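Plastic bowls, a green cloth and me

Home / Gallery / Picnic and party

Hello again! I've been promising a proper page about the plastic ware for ages, and a couple of you (you know who you are) have been nudging me about it since April, so I finally sat down with a cup of tea and did it. Regulars will know I'm soft on cheap, cheerful bowls. I grew up with them, we ate cherries out of them on the back step, and I still can't walk past a bucket of them at the Sasonside market without having a rummage. My mum says I have a problem. She may be right, but she borrows them every summer!

I like them best on a dark cloth, where the colours really sing. Click through for the bigger versions.
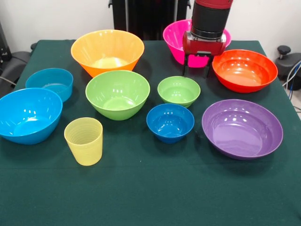
The orange one at the back is my favourite shape, wide at the top and lovely for crisps.
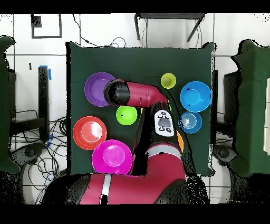
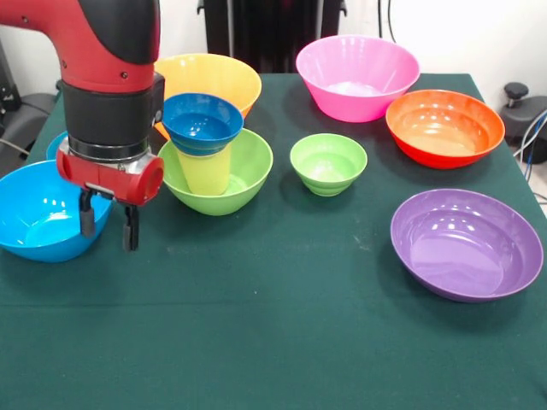
Lime green, then the yellow cup, then the little blue bowl perched on the top. 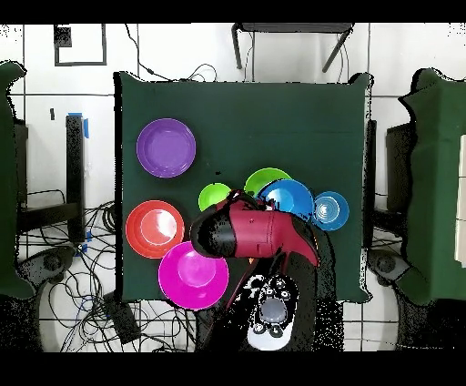
Storing them is what I get asked about most, and I've changed my mind on it at least twice. Ours used to live in a deep drawer in any old order, and every time I wanted one for the salad I had to have the whole lot out on the floor. Now I nest them by size, biggest at the bottom, and the odd sizes go on a shelf by the kettle. Cups are the nuisance. Stand one upright in a bowl, as with the yellow cup in the lime-green bowl, and whatever goes next ends up sitting on the cup's rim, and a small bowl up there tilts, just like the royal-blue one does. Pretty, but I wouldn't shut a cupboard door on it. I keep my cups in a column of their own, upside down, and they've behaved themselves ever since.

Joelle Akl wrote in to ask whether I sort by colour as well. I did try it! I had a whole rainbow going for 2 weeks, then the family unloaded the dishwasher and that was the end of that. Size is much easier for other people to follow. If you've got little ones helping, let them do the matching and don't look too closely.

Washing up: warm water, ordinary liquid, a soft sponge. Scourers leave a haze on the shiny ones that never quite goes. For curry stains I leave the bowl on a sunny windowsill for an afternoon, and that has rescued 13 of mine so far, including a white one I'd more or less given up on.

More galleries: Enamel mugs from Vorevport / Asfaw baskets / The Mulier jug, before and after its new handle

Comments are open until I get too many about lids. I haven't got the lids. I don't know where the lids are.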